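研究论文 > 影视与流行文化 > 节日特别节目 > 第3节

3 停顿镜头的界定与编码

3.1 语料范围

本节所用语料为电视台在年末档期播出的动画短片式特别节目，单集独立成篇，不依附于同名连续剧的剧情线。语料取自Flonitz影像资料库的节目目录，剔除重剪版、拼盘集锦和仅存片段的条目后，保留104部。重播版本与首播版本并存时，以首播版本为准；首播版本缺失片头或片尾字幕的，仍予保留，缺失部分不参与时长计算。广告断点前后的黑场、台标和赞助商口播一律切除，断点位置另存为一列，供第5节讨论叙事分段时使用。

真人表演的节日节目不在考察范围内。真人节目中的静止主要受演员表演和现场观众反应支配，其时长与制作成本之间没有动画那样直接的对应关系。动画中的停顿则可能同时出自叙事安排和赛璐珞时代的节约手段，二者在画面上往往难以区分，编码方案需要把这一层不确定性保留下来，留待与分镜表等书面材料对照时再作处理。

偶动画与平面动画合并编码。预编码阶段曾尝试分开建表，但两类节目在停顿的起止判据上差异不大，分表只增加了核对工作量。唯一保留的区分是“微动”一项：偶动画在名义静止期间常见布料或毛发的细小抖动，此类抖动不计为动作，详见3.4节。

3.2 停顿镜头的操作定义

本文所称停顿镜头，指同一镜头之内，主要角色或主要物件的位置与姿态保持不变，持续时间不短于2000毫秒的片段。镜头运动（推、拉、摇）不影响判定：背景在移动而角色静止的，仍计入停顿；角色静止而前景有雪花飘落的，也计入停顿。雪花在这批语料中出现频繁，若按“画面内任一像素变化即为动作”的标准执行，户外场景几乎不会产生任何停顿，显然不符合观看经验。

对白期间只有口型变化的镜头，处理方式与上述不同。Rosalinda Abella在讨论校园改编剧本时曾主张，口型动画应视为完整动作，理由是观众的注意力由台词牵引。本文未采纳这一主张。口型变化单独标为M类，既不并入停顿，也不并入动作，统计时作为第三类列出。这样处理的代价是部分独白段落会被切成细碎的片段，例如角色念完一句祝词、闭口、再念下一句，中间的闭口部分如达到时长下限，会被单独记为停顿。我们认为这种切分可以接受，节日特别节目里的独白常以句间空白制造严肃感，合并反而会掩盖这一特征。

停顿的功能分为承接、等待和悬置。承接型停顿出现在动作完成之后，例如角色把饰物挂上树枝后退开站定；等待型停顿出现在角色之间的应答间隙；悬置型停顿出现在动作完成之前，物件或肢体停在半途，结果尚未给出。三者之中，悬置型与配乐的关系最密切，也最容易误判。

3.3 单格判定及其限度

编码流程的第一步是抽格初筛。Ovska标注程序从每个镜头中取出一格，由编码员先行填写“疑似停顿”“疑似动作”或“无法判定”，随后再观看整段影像复核。设置初筛的目的在于记录单格画面给人的第一印象，并与整段影像的结论对照，两者的偏离程度本身即为考察对象之一。初筛结果不进入最终统计。 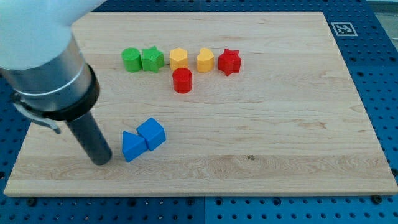 悬置型停顿在初筛中的困难，来自单格画面不携带方向信息。角色的手停在礼物盒上方，可能正要落下，可能刚刚抬起，也可能在整个镜头内都没有移动过；编码员倾向于按照构图暗示补出一个方向，并把这个补出的方向当作所见。同样的问题并不限于动画，凡是末端接近某一表面而尚未接触的画面都会出现。以图1为例，深灰色圆柱形工具杆竖直朝下，圆钝的末端悬在木板上方很近的位置，右侧不远处是蓝色块体，单凭这一格，无法写明工具杆是在下降、在上升还是保持不动。编码手册据此规定：初筛时凡见到“末端与表面之间留有间隙”的构图，一律填“无法判定”，不得依据间隙大小推断。间隙较小时编码员更愿意填“疑似动作”，这一偏好在训练阶段反复出现，需要以明文规则加以约束。

相应地，初筛表中禁止使用“即将”“刚刚”“正要”一类带有时间指向的词语。备注栏只允许填写位置关系，如“手在盒上方，未接触”。若编码员认为位置关系不足以说明问题，可在复核阶段补写，但须注明补写内容的依据来自整段影像。这一规定起初被认为过于烦琐，执行后备注栏的可比性有所改善，后文引用备注时均保留原有措辞。

需要说明的是，单格判定的限度与画面清晰度无关。早期节目的拷贝常有褪色和划痕，编码员容易把无法判定归咎于画质；而在修复版本中，同类构图的判定困难依旧存在。因此，画质评级与“无法判定”分列两栏，互不替代。画质过低以致连位置关系也难以确认的镜头，从语料中移出，不作插补。

3.4 复核规则

复核由2名编码员独立完成，分别为Lorna Calimlim和Bienvenido Aquino。两人使用同一份手册，观看时关闭声音，完成画面编码后再打开声音填写配乐栏。先静音后有声的顺序不得颠倒。配乐中的长音和休止对停顿的感知影响很大，若先听到配乐，编码员容易把音乐的段落边界当作画面的段落边界。

起点取角色最后一次位移结束后的第一格，终点取下一次位移开始前的最后一格。眨眼不打断停顿；转头打断停顿；偶动画中的布料抖动不打断停顿。身体静止而影子移动的情形（常见于烛光和炉火场景）不打断停顿，但须在备注栏写明光源移动。角色出画后空镜延续的，不计为停顿，另标为E类，与M类一样单独列出。

两人起止点相差不超过两格的，取较晚的起点和较早的终点；超过两格的，回看后协商。协商后仍不一致的片段交由Charito Castillo裁定，裁定意见与两份原始编码一并保存。功能类型不一致的片段不作裁定，直接记为“混合”。承接型与悬置型的界线有时取决于如何理解动作的完成，强行归类会制造虚假的一致。

经复核，最终进入分析的停顿镜头共1363个。M类与E类片段不在此数之内。

3.5 地方台版本的处理

语料中有一小部分节目来自Cabanatuan地方台的播出录像，与资料库所藏的首播拷贝相比，片长略短，缩减之处多为无对白的过场。此类剪切对本文影响较大，被删去的内容恰好集中在停顿镜头。处理办法是：两种版本均存时只取首播拷贝；仅存地方台录像时，在节目层面加注“可能缩减”，其停顿镜头参与功能类型的讨论，不参与时长比较。

地方台录像另有一个特点，即在原有停顿上叠加本地制作的节日字幕。字幕滚动不视为动作，与雪花同等对待。字幕遮挡角色面部以致无法判断口型时，该片段按M类处理，并注明遮挡。Rianne Van Leeuwen整理的播出单显示，叠加字幕的位置大多由值班编辑临时决定，选择停顿镜头只是为了避免遮住动作。这一点对地方台编辑如何理解“没有事情发生”的段落有参考意义，但播出单留存不全，本文不作进一步推论。

3.6 未采用的方案

预编码期间曾试用自动检测，以相邻两格的差值低于阈值作为停顿判据。该方案在室内场景中表现尚可，在下雪、炉火和彩灯闪烁的场景中大量漏检；调高阈值后，慢速行走又被误作停顿。彩灯闪烁尤其难以处理，其频率与眨眼相近，掩蔽区域需逐镜头手工绘制，工作量与人工编码相当。自动检测的输出最终只用于提示编码员可能遗漏的片段，提示内容须经3.4节的完整流程方可计入。

另一未采用的方案是以分镜表标注的停格数代替画面测量。现存分镜表与成片之间常有出入，配乐录制完成后，停格往往会延长以配合乐句。分镜表因此仅在第4节讨论制作意图时引用，不作为时长依据。

同栏目相关文章
第2节 年末档期与特别节目的编排惯例
第4节 分镜表中的停格标注与成片差异
第5节 广告断点对短片叙事分段的影响
校园改编剧本中的旁白处理（Rosalinda Abella）
地方台播出单整理札记（Rianne Van Leeuwen）
偶动画中的雪景材料与拍摄记录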